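Clearing Out the Pill Drawer
Branwen Landeg
21 January 2019

Twice a year, in January and again in July, go through every pack, bottle and tube in the house. Do it at a table with good light. The print on a blister pack is small, and the date is often stamped into the foil at one end.

Put anything past its date to one side. Do the same with loose pills you can't name. Ask your pharmacy first if it takes back old medicine. Ours in Skastthorpe does, and so do many others.

If yours doesn't, and the leaflet doesn't say otherwise, pop the pills out and mix them with used coffee grounds or cat litter. Seal the mix in a bag before it goes in the trash. Don't crush anything. Scratch out your name on any label.

A small can with a lid is best for this job. Keep it up on the table while you sort and put it back on the floor when you're done. Use a liner, and tie it off the same day if there are children or pets in the house.

Wipe the lid and rim with dish soap and warm water. Go easy around the hinges. Alun Prosser uses an old toothbrush on his, and I've started doing the same.

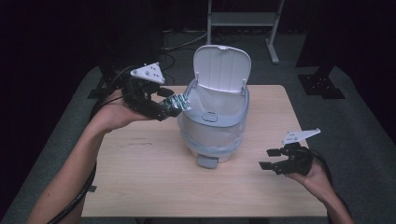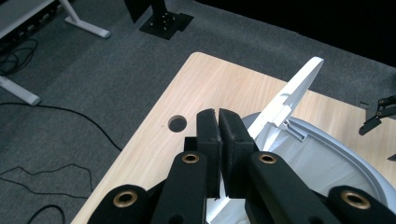
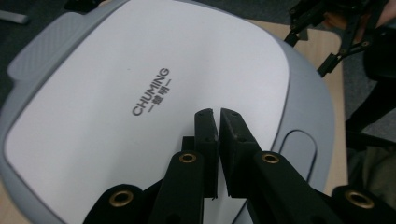

First picture: a pack of capsules at the open can. Last picture: the CHUMING name on a white panel.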